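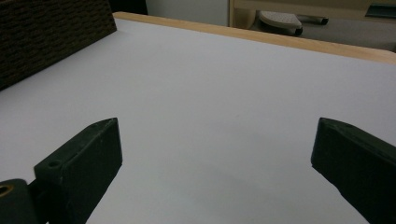
How Is a Basket Made?

Reading time: 4 minutes

Think of all the things that people carry in one day. Apples, bread, wet towels, toys, eggs. For a very long time people had no plastic bags and no cardboard boxes, and they had to carry these things too. So they made baskets.

Baskets are older than the wheel. They are even older than most kinds of clay pots. It is hard to say exactly how old, for a basket is made from plants, and plants rot in the ground. But sometimes a basket was pressed into wet clay, and the clay became hard and kept the pattern. The people who study the past can then look at the clay and see how the basket was woven, although the basket itself is gone.

What is a basket made of?

It depends on where you live. People used the plants that were growing near their homes. In cool and wet places they used willow, a tree with long thin branches. In warm places they used palm leaves, bamboo or rattan. Rattan is a climbing palm, and its stem can grow longer than a school bus! Beside lakes, people used reeds and rushes. Some baskets are made of straw, some of pine needles, and today many are made of paper string or plastic.

A good plant for baskets must bend and not break. Try it with two sticks from the garden. A dry old stick will snap. A young green one will bend almost into a circle.

The stakes and the weavers

There are two important words to learn. The stakes are the strong pieces that stand up, like the posts of a fence. The weavers are the thinner pieces that go in and out between the stakes. In front of one, behind the next, in front of one, behind the next. When the weaver has gone all the way around, the next row does the opposite.

The rows push against each other and hold tight. This is why a simple woven basket needs no glue and no nails.

In the village of Hedow, by the river Peltar, willow is still cut every winter, when the leaves have fallen. The branches are tied in bundles and sorted by length. Before weaving they lie in water, and a thick branch can need up to 10 days until it is soft enough. The biggest log basket from Hedow has 50 stakes, and a small child can sit in it.

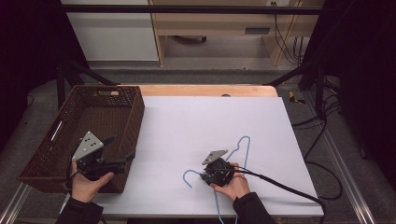
A dark brown woven basket with openings for handles.

Why do baskets have holes?

Some baskets are so tight that they can hold water. But most baskets let the air go through, and this is very useful. Bread in a closed bag becomes soft and later it gets mold. Onions and potatoes like air also. Fishermen use baskets with big gaps, so that the water runs out and the fish stay in.

The gaps make the basket lighter too. You want to carry the apples, not a heavy box!

Round or with corners?

Round baskets are the easier ones. The weaver goes around and around and never has to make a sharp turn. A basket with corners is more difficult, because the material must bend strongly at each corner. But it fits well on a shelf, and several of them can stand close together with no lost space between them.

The basket museum in Gultudley has 1,262 baskets from many countries, and 571 of them are round. There are baskets for pigeons, baskets for hats, and one very long and narrow one for eels. Ask to see the Delić basket. It has a second, smaller basket woven inside its lid, where keys were kept.

Make a small one from paper

You need two sheets of colored paper, scissors and a glue stick. Cut both sheets into strips as wide as your finger. Lay half of the strips side by side. Weave the other strips through them, over and under, until you have a square in the middle with long ends on every side. Fold the ends up. Now weave one more strip around the four sides and glue its two ends together. Do two or three rows like this. At the top, fold the ends that are left to the inside and glue them down.

Let the glue dry before you put something in it. Grapes are fine. Stones are too heavy.

Get our new stories for children every month! Enter your parent's email address to receive the newsletter. You can unsubscribe at any time.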